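Wernbridge publishes code of practice for two-armed robots in shared kitchens

2019-09-26

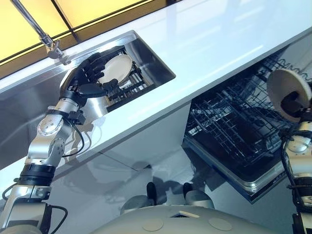 Kamrul Akanda would have liked the code to go further on cables, saying that "a loop hanging off a forearm will find a rack or a drawer handle sooner or later, and a guideline should say how long it can be."

The code, released today by Wernbridge, covers robots that handle dishes, utensils and food containers in kitchens also used by people. It runs to 34 pages and is free to download. Cable length is left to the manufacturer in this edition, but will be looked at again in June.

Under the code, a robot must stop both arms when a person comes within reach of either one. An open dishwasher door is treated as a trip hazard, and the robot may not leave its station until the door is closed. Hands that touch clean and dirty dishes must be wiped down or re-gloved between the two jobs. Operators are asked to keep a log of every dropped or chipped item.

The rules were drafted after trials at 15 sites run by Ovari and Granov. The trials recorded 3,598 dish transfers from sink to rack, and 216 of them were stopped by an operator. Most of the stops were for grip problems with wet plates.

Mwakalinga will offer training to operators in English and French. Sites that took part in the trials have until next June to bring their written procedures into line.

Comments on the first edition can be sent to the Wernbridge standards desk.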